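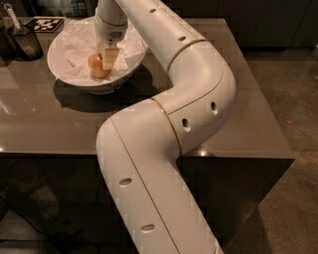 Catalogue > Tables > Glass Top > Preltard Square

Preltard Square Table, brown glass

The Preltard is a square table with a dark brown glass top in a gloss finish. It is supplied by Skeltham for dining rooms, staff kitchens and meeting areas. A plain white bowl suits the colour well and leaves plenty of room for plates.

Specifications
Top: toughened glass, 7 mm, polished edges
Top size: 1,000 x 1,000 mm
Load rating: up to 378 N, evenly distributed
Frame: Sandhu panel-sided base, powder-coated
Assembly: hex key supplied

Use and care
Wipe with a damp microfibre cloth and dry at once. Gloss glass shows fingerprints and water marks more readily than satin. Do not use scouring pads or cream cleansers. Place hot cookware on a trivet. Fruit acids and juice do not stain the surface but will dry to a film if left overnight. Felt pads are recommended under unglazed bowls.

Options
Pokine levelling feet, set of four, part 292. Satin glass in the same colour is available to order from August.

Freight is quoted by postcode. Glass tops travel upright in a separate carton and must be inspected before signing.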